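양팔 로봇 그리퍼·카메라 비교 시험 발표자 노트
2022년 9월 25일
내부 기술 공유 세션, 발표 시간 45분(질의응답 포함)

슬라이드 1. 제목
인사는 짧게 하고 바로 들어간다. 오늘 다룰 내용은 양팔 작업대에서 진행한 그리퍼 손가락 비교, 그리고 손목 카메라와 고정 카메라를 같이 썼을 때의 차이다. 제어기 이야기는 뒤쪽에 한 장만 있다. 학습 모델 쪽 결과는 이번 발표 범위가 아니므로 질문이 나오면 다음 세션으로 넘긴다.

슬라이드 2. 왜 다시 비교했나
5월에 했던 첫 시험은 나무 블록과 플라스틱 컵만 가지고 했다. 성공률 차이가 거의 나지 않았고, 그래서 어느 손가락을 써도 된다는 결론이 나왔다. 그런데 Dondora 프로젝트로 넘어가면서 전원 관련 물건을 잡기 시작하니 바로 문제가 생겼다. 멀티탭은 길고 한쪽 끝을 잡으면 반대쪽이 돌아간다. 플러그 어댑터는 작고 잡을 면이 좁다. 케이블은 물건을 끌고 다닌다. 첫 시험의 물건 목록이 너무 쉬웠다는 점을 여기서 인정하고 넘어간다.

슬라이드 3. 비교 대상
손가락은 두 종류다. 하나는 Uvside에서 받은 각진 평면형, 다른 하나는 Obeidat 도면으로 우리가 직접 가공한 오목형. 모터와 손목 마운트는 그대로 두고 손가락만 바꿨다. 교체에는 나사 네 개를 풀어야 하고, 교체할 때마다 영점을 다시 잡았다. 영점 작업을 빼먹은 날의 데이터는 전부 버렸다. 버린 분량을 묻는 사람이 있으면 하루치라고 답한다.

슬라이드 4. 시험 조건
물건 배치는 시도마다 손으로 섞었다. 멀티탭, 큐브형 콘센트, 플러그 어댑터가 주 대상이고, 공구는 방해물 역할로 놓았다. 조작은 원격으로 했고 조작자는 바꾸지 않았다. 전체 시도는 1,537회. 이 가운데 중간에 통신이 끊긴 것과 조작자가 스스로 중단한 것을 빼면 거의 1,000회가 집계에 들어간다. 빠진 비율이 크다는 지적이 나올 수 있다. 대부분은 초반 통신 문제였고, 케이블을 다시 묶은 뒤로는 줄었다고 설명한다.

슬라이드 5. 작업 장면
석 장을 한 화면에 띄운다. 천천히 보여 주고, 청중이 카메라별 시야 차이를 먼저 보게 한다.

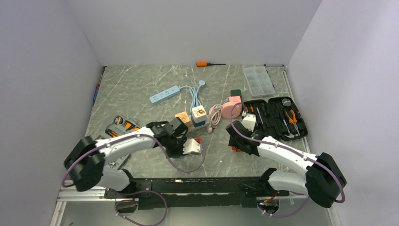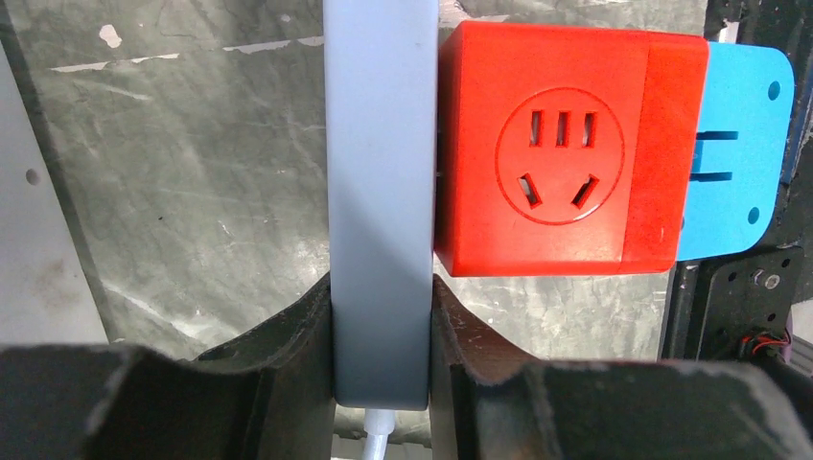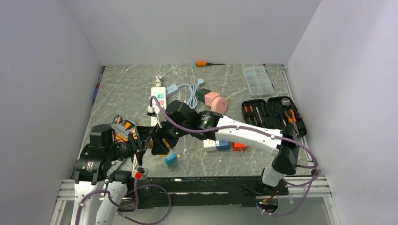 그림 1~3. 같은 작업대에서 찍은 양팔 시험. 첫 번째와 세 번째는 고정 카메라, 두 번째는 손목 쪽 카메라 화면.

첫 번째 그림에서는 오른쪽 그리퍼가 작은 흰색 물건을 세워서 잡고 있는 부분을 가리킨다. 고정 카메라로는 팔 전체의 자세가 잘 보이지만, 손가락이 물건의 어느 면에 닿았는지는 확대해도 판단하기 어렵다.
두 번째 그림에서는 멀티탭 아래쪽 끝과 양쪽 손가락을 가리킨다. 접촉 위치를 볼 때는 이쪽 화면이 낫다. 주황빛이 도는 빨간 모듈의 콘센트 구멍도 구분된다. 대신 주변 물건의 배치는 알 수 없다.
세 번째 그림에서는 두 그리퍼가 가까이 모인 곳을 가리킨다. 오른팔 손목이 흰색 멀티탭의 아랫부분을 가리고, 팔 링크도 앞쪽 큐브들을 일부 가린다. 양손 작업에서 고정 카메라 한 대만 쓰면 가림이 생긴다는 이야기를 여기서 한다.

슬라이드 6. 손가락 비교 결과
평면형은 큐브형 콘센트에서 안정적이었다. 면과 면이 맞닿으면 잘 미끄러지지 않는다. 플러그 어댑터도 세워서 잡는 자세까지는 잘 나왔다. 멀티탭 끝을 잡고 들어 올릴 때는 몸체가 손가락 사이에서 돌아가는 일이 잦았다.
오목형은 반대다. 둥근 모서리를 감싸 주기 때문에 멀티탭 쪽 회전이 줄었다. 큐브를 비스듬히 접근해서 잡으면 모서리만 걸려서 놓치는 경우가 있었다. 손가락 끝이 두꺼워서 물건 사이 틈으로 넣기도 불편했다.
실패는 3가지로 나눠서 기록했다. 접근 중 충돌, 파지 후 회전, 이동 중 낙하. 표를 읽지 말고 회전 항목만 짚는다. 차이가 가장 큰 항목이다.

슬라이드 7. 카메라 비교 결과
조작자에게 고정 화면만 준 조건, 손목 화면만 준 조건, 둘 다 준 조건을 비교했다. 고정 화면만 쓰면 접근은 빠른데 마지막 몇 센티미터에서 멈칫하는 시간이 길다. 손목 화면만 쓰면 물건을 찾는 데 시간이 든다. 둘 다 쓰면 평균 시간은 고정 화면 조건과 비슷하고 다시 잡는 횟수가 줄었다. 조작자가 한 명이라 일반화는 어렵다. 이 한계는 질문이 나오기 전에 먼저 말한다.
손목 카메라의 노출 설정은 자동에서 고정으로 바꿨다. 밝은 물건이 가까이 오면 화면 전체가 어두워져서 손가락 윤곽이 사라졌다. 바꾸기 전 데이터와 바꾼 뒤 데이터는 섞지 않았다.

슬라이드 8. 케이블 정리
짧게 넘어가되 빼지는 않는다. 팔을 따라가는 케이블은 타이로 링크에 고정하고 관절 부근에만 여유를 둔다. 여유가 적으면 손목을 끝까지 돌릴 때 커넥터가 당겨지고, 너무 많으면 늘어진 부분이 물건에 걸린다. 우리는 세 번 다시 묶었다. 적정 길이는 팔 모델마다 다르니 숫자는 제시하지 않는다.

슬라이드 9. 제어기
기존 제어기와 Drovum을 비교했다. 위치 추종은 두 쪽이 비슷하다. 차이는 그리퍼가 물건을 문 상태에서 나온다. 기존 제어기는 목표 폭까지 계속 닫으려고 해서 모터 온도가 올라간다. Drovum은 전류 상한에 걸리면 그 자리에서 유지한다. 긴 시험에서는 이 기능 때문에 Drovum을 썼다. 로그 형식이 불편하고 시간 정보를 따로 맞춰야 하는 점은 단점으로 말한다. 변환 스크립트는 공유 폴더에 있다.

슬라이드 10. 현재 결정
오른팔은 평면형, 왼팔은 오목형으로 간다. 양쪽을 같은 손가락으로 맞추자는 의견도 있었는데, 멀티탭을 한 손으로 붙잡고 다른 손으로 큐브를 다루는 순서가 많아서 역할을 나눴다. 카메라는 고정 한 대에 손목 두 대를 유지한다. 고정 카메라를 한 대 더 다는 안은 저장 용량을 확인한 뒤에 정한다.

슬라이드 11. 남은 일
- 두 번째 조작자로 같은 조건 반복
- 오목형 손가락 끝 두께 줄인 버전 가공
- 손가락 표면에 고무 패드를 붙인 조건 추가
- 플러그를 콘센트에 꽂는 작업은 별도 시험으로 분리

예상 질문
힘 센서를 왜 쓰지 않았나. 손목에 달면 카메라 마운트와 간섭이 생긴다. 전류값으로 대신하고 있고 정밀도는 떨어진다.
흡착 방식은 검토했나. 했다. 콘센트 구멍이 있는 면에서는 공기가 새서 제외했다.
물건에 전원이 연결되어 있나. 아니다. 시험 내내 전원은 연결하지 않는다.
시간이 남으면 슬라이드 6의 회전 실패 영상을 한 번 더 재생한다.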